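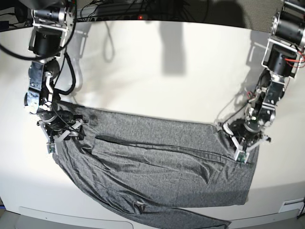
Heathered grey knit on the white table, top edge held out straight, plenty still to smooth at the front.

Filed under: Clothes & Cloth / Galleries / Folding

Mon 17 August | Katasari Notebook

Knitwear week! I look forward to it every summer, which I realise is an odd thing to say about jumpers in August, but there's no better time to get the woollens out than when you don't need a single one of them. The windows are open, the big table is clear and you can take as long as you like over a sleeve.

The gallery starts with a grey one because grey is my favourite to fold. A heathered yarn has so much going on in it when it's spread out, all those darker and lighter flecks, and against a white top you can see every line the fabric makes. There's a lovely long dark fold running across it from the left, where one layer sits over another, and then all the loose diagonal wrinkles down in the lower left. I could look at wrinkles like those for ages. The pale little triangle near the bottom is a fold catching the light, and I'm very fond of it.

The notes underneath are the ones I've been adding to since we moved the Notebook over from the old Huven site, tidied up a bit and with the repeats taken out. Dip in wherever you like.

THE TOP EDGE
Get hold of the two upper corners and draw them apart until the edge between them is fairly straight. Leave everything else alone for the moment, however much it's bunching. A bunched front sorts itself out much more easily once the top is lying true.

HOW TAUT IS TAUT
Fairly, and no more than that. Knit gives and gives, and if you haul on it you'll end up folding a shape that the jumper doesn't really have. I stop when the sag has gone out of the edge.

THE BIT THAT HANGS OVER
Long pieces always want to slide off the front of the table, and a tail of fabric going over the edge will pull the rest along with it if it's heavy enough. Lift it back up before you smooth anything. On a narrow table I turn the whole garment sideways and work that way round.

SMOOTHING
Flat hands, from the middle outwards. I used to go from the top down and spent half my life chasing one big ripple towards the hem. Going outwards you get lots of small ripples, and they more or less vanish at the sides.

Diagonal wrinkles are a different matter. They nearly always mean that one corner is further round than it ought to be, so smoothing does very little – you have to pick the corner up, swing it back and put it down again.

LAYERS
Front and back shift against each other, particularly in soft, loose knits. Slide a hand between the two layers and pat them level. You'll feel the ridge before you see it.

THE HEM
A straight hem is such a help. I line it up with the edge of the table, step back, and see whether the rest of the garment agrees with it. Ribbed hems pull in and can't be trusted to the same degree, so with those I go by the side seams.

SLEEVES
Every household has its own way with sleeves and will defend it to the end. Mine: straight across the back, one then the other, cuffs stopping short of the far side. Big batwing sleeves get folded back on themselves first, and very full ones I just tuck in and hope.

THIRDS OR HALVES
Thirds for thick knits, halves for thin. A chunky cable folded in half and half again turns into a sort of cushion that rolls off the shelf in the night. In thirds it stays put, and it takes up less height too, although it looks bigger when you first put it down.

THE GANLEY FOLD
Named after the Ganley shop, where I first saw it on a shelf of cardigans and stood there far too long working it out. Button the cardigan, lay it face down, bring both sides in so they meet in the centre, then fold up from the bottom twice. Turn it over and the top buttons sit in a neat row at the front. So pleasing! It needs a cardigan with a bit of body, mind you. On a floppy one the middle gapes.

ROLLING
I do roll a few things. Thin cotton knits, vests, anything going in a weekend bag. Wool I keep flat. Readers have told me they roll everything and have no trouble at all, and I believe them, but I like a stack.

ON COLOURS
Plain dark knits hide their creases and show every speck of lint. Heathered ones are the opposite, very forgiving with fluff and bobbles, and I think that's half the reason I keep buying them. Cream shows everything. I fold cream first, with clean hands and before the tea comes out.

BOBBLES
Do them while the garment is flat on the table and before any folding. I have a Morsy comb, a small one, and it lives in the drawer with the spare buttons. Short light strokes, all in the same direction, with the fabric held still by the other hand. Underarms and sides get the worst of it. Stop sooner than you think you should.

LABELS AND LOOPS
Hanger loops go inside. They catch on everything otherwise, and you find yourself lifting out three jumpers by the shoulder of one.

STACKING
Heaviest at the bottom, obviously, but I also like to alternate the folded edges so that the pile doesn't lean. Front, back, front, back. A tall stack all folded the same way has a fat side and a thin side, and sooner or later it goes over.

I keep my stacks low enough to get a hand under the bottom one without wrecking the rest. If I want the thing underneath and can't face the unstacking, the stack is too tall.

A WORD FOR THE TABLE
A bed is comfortable to fold on and hopeless for getting anything straight, as the mattress dips wherever you lean. A table wins every time. White is a joy for darker knits and a bit of a trial for pale ones – I put a blue sheet down for those. Wipe it first and run your palm along the edge in case there's something rough that could snag.

PUTTING AWAY
Drawers for fine knits, shelves for thick ones, and a lidded box under the bed for whatever won't be wanted until the clocks go back. I've never got on with vacuum bags for wool. The jumpers come out looking so sorry for themselves, all ridges, and I spend an evening apologising to them.

Tissue paper is nice if you have it. I save it from parcels and lay one sheet along each main fold of the good cardigans, and the crease is much softer when they come out again.

STARTING AGAIN
If a fold has gone wrong, shake the whole thing out and go back to the two top corners. Trying to correct it halfway takes longer and you never quite get rid of the twist. I restart far more often than you'd guess from the state of my shelves, and I really don't mind it, there's something very nice about seeing a big piece of knit come down on the table and settle.

FROM THE COMMENTS IN JUNE
The June gallery was all tea towels and had 107 comments, easily the liveliest page we've had, so thank you! A lot of you asked for wool next and here we are. Several people wanted to know about scarves. I fold them lengthways once, then loosely in from both ends to meet, and stand them on their edges in a shallow box. Shawls I haven't cracked. If you have a good way with a triangular shawl, please send it in, because mine end up as a lump every time.

Blankets will be along later in the autumn, when I've got them all down from the loft. There's a huge ribbed one up there that doesn't fit on the table in any direction and I can't wait to have a go at it.

Posted in Galleries. Tagged: knitwear, wool, grey, folding, summer sorting

Get the Katasari Notebook by email. New galleries and the odd extra note, and you can unsubscribe whenever you like.

We use cookies to remember your settings and see which pages are read. Accept / Manage choices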